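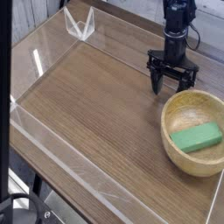
# Munesen Kitchen Words

Welcome, and thank you for stopping by! Munesen is a collection of kitchen talk – the everyday phrases people use when they cook, serve, borrow a pot or argue over how much pepper is too much. It holds 3000 short entries, each one a phrase in English with a note on who might say it and when.

I started the list in January with my friend Dzifa Agbenyega, mostly to settle a disagreement over what "a small bowl" means in a recipe. (We still don't agree, and both readings are in the file.) Then Elikem Bawa sent us his aunt's recipe cards, and the whole thing grew from there.

## What's in the folder

- `phrases.csv` – the main list, one phrase per line
- `notes.csv` – longer comments, matched to the phrases by number
- `spelling.md` – the spellings we settled on, with a few we gave up on

The main list has 7 columns. The one called `heard_at` is often blank, and please leave it that way if you don't know. A guess there is very hard to spot later on.

## Serving and bowls

Words for dishes gave us the most trouble. "Bowl," "basin" and "dish" overlap a great deal, and some families use one word for all of them. We kept each phrase the way it was given to us and put the family's own meaning in the notes, even when it made the sorting messy.

## Known problems

Phrases about baking are thin, as most of the people we talked to cook on the stove. Adwoa Sarpong went through the first 2000 entries for repeats, so the later ones still have a few. There are also 2 lines where the comma in the phrase broke the columns – I keep meaning to fix those.

## Using it and adding to it

Please use the list for lessons, games, cookbooks or whatever you like, and mention Munesen somewhere if you can. New phrases are always welcome, especially the odd ones! Send them to Abdul-Rahman Opoku with a line or two on where you heard them.

Araba Nartey, April 2022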